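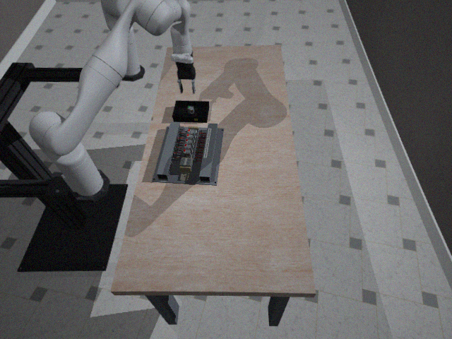

4.3 Dropped parts and the stale grasp flag

We would have liked to report only the success rates in this paper, but the most useful thing we learned came from a fault that stayed hidden for most of November, and we think other groups working in simulation may be glad to hear about it. Figure 4 shows the simulated workcell in which it turned up, with the arm over the parts tray and the electrical panel lying in front of it on the table. The task, which we call Edarik, asks the arm to take a small part out of the tray and carry it to the panel.

Our first policy was trained for 2000 episodes and looked healthy by every number we were logging. When we sat down and watched the replays, though, we kept seeing the same odd thing. The fingers would close beside the part, touch the inner wall of the tray, and lift away with nothing between them — and then the arm would carry on to the panel, open politely, and collect its reward for a finished grasp.

The cause was a small one, and we are a little embarrassed by how long it took us to find. The Flumier physics layer reports a contact force for each finger, and our grasp check asked only whether both forces were above a threshold. It never asked what the fingers were touching. Worse, once the flag had been set it was cleared only when the gripper opened, so a part that slipped out halfway across the table still counted as held. Of the 3667 evaluation episodes we went back and rescored, about 12 percent had been marked as successful grasps when the part had never left the tray or had been dropped on the way.

We made two changes. The check now requires both fingers to be in contact with the part itself, and it is repeated at every control step while the gripper is closed. If contact is lost for 10 steps in a row, the flag is cleared, the arm stops where it is, and the episode ends as a failure. We chose to stop the arm and not let it try again, mostly with the real Brevell cell in mind. A loose part under a moving gripper is a poor thing to have near a panel, and we did not want to teach a habit we would later have to break.

The scores in Section 5 all use the corrected check. They are lower than the ones in our earlier Arango workshop report, and we ask readers to use the new ones in any comparison.

Figure 4. The simulated Edarik workcell: robot arm with parallel gripper, parts tray, and electrical panel on the table.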